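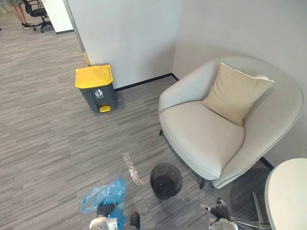
Section 7: Setting Up a Lounge Corner

Welcome to our favorite section of the Dorwood furnishing guide! A lounge corner takes very little furniture, goes together in one visit, and gives people a soft place to sit between meetings. If you've already worked through the desk and meeting room sections, you'll find this one a treat.

The instructions cover the standard corner: two Kong tub armchairs, two square throw pillows, one Buldale side table and one lined wastebasket. Single-chair corners are covered at the end.

7.1 Before you start

Check that you have everything on the list before you move the first chair.

Kong tub armchair, light gray (2)
Throw pillow, square, beige (2)
Buldale side table, round white top on a single stem (1)
Small wastebasket (1)
Imard liners, small (1 roll)
Lint roller, soft cloth, tape measure

Vacuum the whole corner first, right up to the baseboard. It's so much easier with nothing in the way, and the back edge is where the fluff gathers. Wipe the baseboard while you're down there – a dry cloth is fine.

Note: The wall run for a standard corner is 73 inches or more. Measure along the baseboard, from the side wall out to the point where people need to walk past. If you have less than that, go to 7.6 and set up a single chair.

7.2 Placing the armchairs

1. Bring both chairs in before placing either one. Lift from under the seat, with a person on each side. The arms make tempting handles, but the upholstery will stretch if you carry the chair by them.

2. Set the first chair on the side nearest the side wall, facing out into the room. Leave enough space behind the back for your flat hand to pass between the chair and the wall.

3. Set the second chair on the other side, facing the same way, with the table space between them.

4. Stand back by the walkway and compare the two front edges. Nudge one chair forward or back until they line up. This is the satisfying part!

5. Sit in each chair and lean back. If it rocks, look under the legs for a carpet tile that has lifted at the seam, press the tile down and try again.

Caution: Never drag a chair sideways. The legs are slim and angled, and a sideways pull puts all the strain where the leg meets the seat. Lift, move, put down.

7.3 Placing the side table

1. Carry the table by its stem, top upright, and lower it into the space between the chairs.

2. Push it back until the top sits a little behind the front edges of the chairs. People can then reach a drink from either seat without bumping their knees when they stand up.

3. Turn the base until all four feet rest flat on the carpet.

4. Press lightly on the rim in several places. A small amount of give is fine. If the top tips, check the feet again, then tighten the fixing under the top by hand.

Note: Keep the tabletop clear when you finish. A bottle or a cup has plenty of room once people arrive, and a stack of leaflets only ends up on the floor. Remo Bachmann, who wrote the first edition of this guide, liked a plant here. We tried it and loved how it looked, but the leaves got in everyone's way, so plants now go on the windowsills.
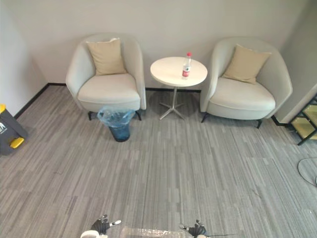

Can I use a larger table if people want to work in the lounge corner?

We'd keep the small one. A larger top forces the chairs apart and blocks the way in and out of both seats. For laptop work, send people to the high tables covered in Section 4, or ask Ye-seo Joo in furnishings for a lap tray. They're light, they wipe clean, and they store flat.

7.4 Pillows

Pillows make the corner. Two minutes spent on them changes the whole feel of it, and it's the job most people here end up volunteering for.

1. Hold the pillow by two opposite edges and shake it a few times. Then pat it between your palms to push the filling back out to the corners.

2. Run the lint roller over both faces.

3. Stand the pillow against the backrest. Straight or tilted are both welcome. A slight tilt suits the curved back very nicely, and it tends to stay put longer than a pillow balanced dead square.

4. Smooth any crease along the top edge with the side of your hand.

Note: Pillow covers come off for washing. Close the zipper before they go in the machine, wash cool, and let them air-dry. Put them back on while they still feel a touch cool and they'll go on smoothly.

7.5 The wastebasket

1. Shake out one Imard liner and drop it into the basket with the opening up.

2. Push the bottom of the liner down with your fist so that there's no air trapped underneath.

3. Fold the loose edges over the rim all the way around. Leave a generous fold, because a skimpy one slips inside as soon as something heavy goes in.

4. Put the basket on the floor in front of the gap between one chair and the table. It should be within reach of a seated person and clear of their feet.

Caution: The small basket is for dry trash, such as wrappers and tissues. Food and half-full cups go in the pedal bin with the yellow lid. Press the pedal with your foot, let the lid open fully, and keep the space above it clear so that it can.

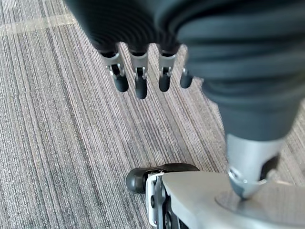
Small spills and crumbs are much easier to deal with on the day they happen, so give the floor a quick look every time you empty the basket. Blot liquid with a dry cloth, working from the outside of the spot toward the middle, and leave it alone until it has dried. Pick up crumbs with a hand vacuum. The gray striped carpet is wonderfully forgiving, but those stripes can also hide small things such as pen caps and paper clips, so look along them from a low angle before you switch the vacuum on. Finish with slow strokes in the same direction as the stripes. If a stain is still there the next morning, write the corner number in the log and Devendra Tiwari's team will swap the tile. There are some 1,495 spares in the Dorwood store, so please don't be shy about asking!

7.6 Single-chair corners

A narrow corner with one chair can be just as inviting. Follow the steps in 7.2 for one armchair, with these changes.

1. Set the chair into the corner where the two walls meet. It may be turned a little toward the room, as long as neither arm rubs the wall.

2. Leave out the side table if there's no room for it. Don't put a stool in its place, as stools wander off into the walkway within a day or two.

3. If a pedal bin shares the wall, keep it beside the chair with the pedal facing out and enough space for a foot to get to it.

4. Add one pillow, following 7.4.

Corner 13, at the far end of the upstairs corridor, is a lovely one to copy if you'd like to see this done before trying your own. Mitsuko Kuroda set it up in January and has kept her notes and measurements in the folder with the master plan.

7.7 Daily reset

Do this at 4:30 p.m. or when the building empties out, whichever comes first.

1. Clear the tabletop and wipe it with a damp cloth, then a dry one.
2. Straighten the chairs and check the hand's width behind each back.
3. Shake and replace the pillows.
4. Change the liner if the basket is more than half full.
5. Check under the chairs for dropped items. Phones and keys go to the front desk straight away.

For missing parts, loose legs or a table that won't stay level, contact Si-woo Koo at the Dorwood store. Give the corner number and the name of the item. Replacement feet for the Buldale table are kept in stock, and Kong legs are ordered in pairs.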